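Three weeks of Spanish in Vonbridge? No, the other way around!

2019-05-09

So many of you asked how the language trip went that I'm finally sitting down with a big mug of tea to write it all out. Short version: I spent 21 days learning Iduria's language in Iduria itself, staying with a host family, and I would go back tomorrow if my boss let me. 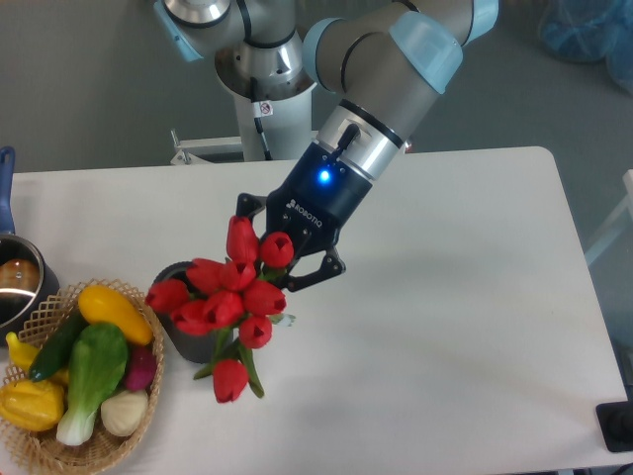
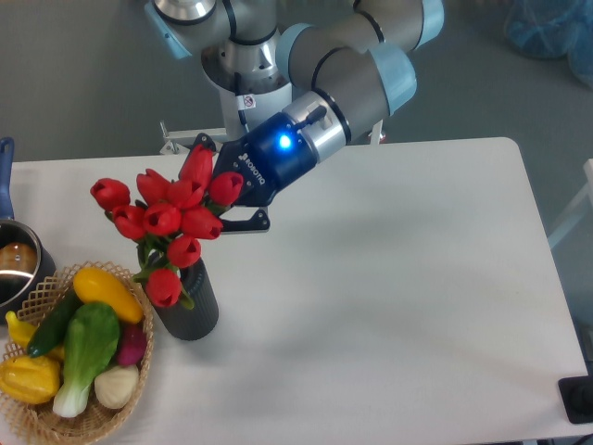
Photos: Chantharasri

I should explain the title. My first plan was a Spanish course right in Vonbridge, two evenings a week, very sensible, very close to my couch. Then I found a small school called Lamine that runs courses for complete beginners, and the whole thing (classes, room, breakfast and dinner) cost so little more than a vacation that I signed up the same night. I knew how to say hello and thank you. That was it!

Classes started at 9 every morning and went until lunch. There were mixed ages in my group, which I loved, and the teachers used almost no English from the very first hour. I panicked a little. I had a notebook full of neat columns that I'd made on the plane, and I closed it by the first coffee break and didn't open it again until the weekend. You listen, you point, you repeat, you get it wrong, everybody laughs, you try again. By the end of the first week I could order food, ask for the bus and complain about the weather, and I complained about the weather a LOT.

But the afternoons were where it all happened for me. My host mom sent me to the market with a list on my second day. She wouldn't write it down, so I had to say it back to her in the kitchen until she was happy. I came home with 500 grams of the wrong cheese. She served it anyway, and at dinner the whole family taught me the words for every other kind of cheese they could think of. I still remember all of them, and I couldn't tell you a single thing from the worksheet we did that morning.

A few things I'd tell anyone thinking about doing this:

Take the host family. I nearly booked the student apartment so I'd have my own space, and I'm so glad I didn't. Dinner was like a second class every night, only with better food and a dog under the table.

Go for 3 weeks if you can manage it. In the first one I was lost and in the second I was tired - really tired, asleep-by-nine tired. The third was when I started catching jokes on the bus and understanding the radio in the bakery, and it would have been such a shame to fly home before that.

Leave your phone in your bag. I used a translation app constantly at the beginning, and people would wait politely while I typed, and then the conversation was over. When I stopped, they started helping me. They'd offer me words, draw things on napkins, act things out. One bus driver did a whole performance to explain that my stop was closed for roadwork. Best lesson of the trip!

Ask the school which level your class will be before you pay. Mine was great about it, but one girl in my group had studied for years and had to switch after two days, and she lost some class time over it.

Now for the hard part, keeping it up at home. I've changed my radio station, I'm working through a children's detective book (slowly, I'm on chapter two and I already suspect the baker), and I have a call every week with my host mom, who corrects everything I say and then asks what I've been eating. I've also signed up for the second level, so I'm going back in June.

If you've done a course like this, tell me where you went in the comments. And if anyone has a good trick for rolled r's, please share it, my neighbors have suffered enough.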